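How to Prepare for Your First Night at the Opera

By Zdislava Kolář
Last updated: 07/07/2024
22 shares | 14 comments

A first opera is easier to enjoy if you do a little work ahead of time. You don't need to read music or know any Italian. Set aside one evening in the week before the show and follow the steps below.

1. Read the plot, including the ending

Opera plots are meant to be known. Read a one-page summary and write down the main characters with their voice types. If the soprano and the mezzo are sisters, or one of them is dressed as a boy, you want to know that before the lights go down.

2. Listen to 18 minutes of it

Don't try to get through a whole recording. Pick the overture, one aria and the finale of the first act. Play them twice, once while reading the words and once while doing something else. Tunes you have heard before are much easier to follow in the theater.

3. Choose a seat where you can read the titles

Most houses project a translation above the stage. From the first few rows you have to tip your head back to see it, and under a deep balcony it may be hidden. At the Beneš Theater in Ferndale, which has 2776 seats, I book the middle of the first balcony. The box office will tell you which seats have a blocked view if you ask.

4. Check the running time

Look for the total length and the number of intermissions. A double bill of one-act operas usually has a single break between the two. A long work may have two breaks, and the last one can come after ten at night. Plan your bus or parking around the later time.

5. Eat before you go

Have a proper meal two hours ahead. Lines at the bar are long, and some houses don't let food past the lobby.

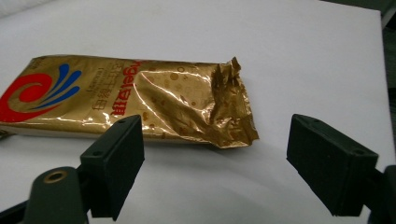 If you do bring something for intermission, open it in the lobby and finish it there. Wrappers carry a long way in a quiet act. The same goes for cough drops, so unwrap a couple before the music starts.

6. Arrive early

Get there half an hour before curtain. Latecomers are often held outside until the first break. Use the time to read the cast list and find the restrooms.

7. Clap when others clap

Applause after a big aria is normal. If you aren't sure, wait a second and follow the room.

Related
- What Is a Trouser Role?
- Garneo in Concert: Notes from May
- Getting to the Drulasthorpe Summer Opera by Train
- Opera Glasses: Rent or Buy?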